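Desk caddy

A desk caddy is an open plastic organizer divided into compartments of different depths. One side is commonly a tall, solid-walled bay; the rest is a grid of smaller bays with perforated floors.

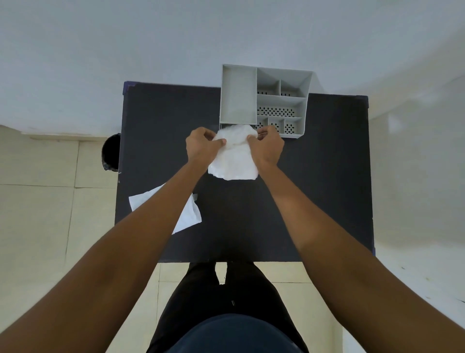

Plastic bag held in front of a gray caddy.

Wrapping paper may be kept after unpacking. Sheets are smoothed by hand on a flat surface.

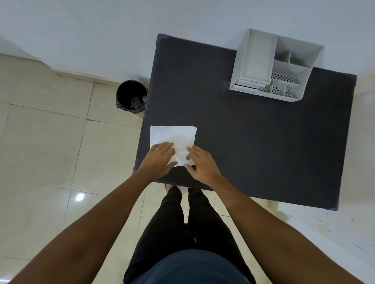
Drawer

Some caddies have a shallow front drawer, which can hold a flattened bag.

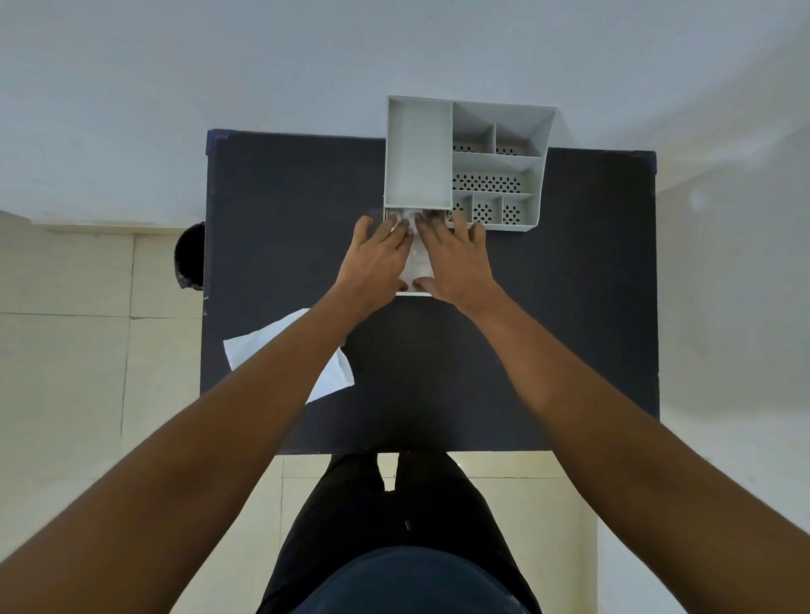

Bag pressed into the drawer.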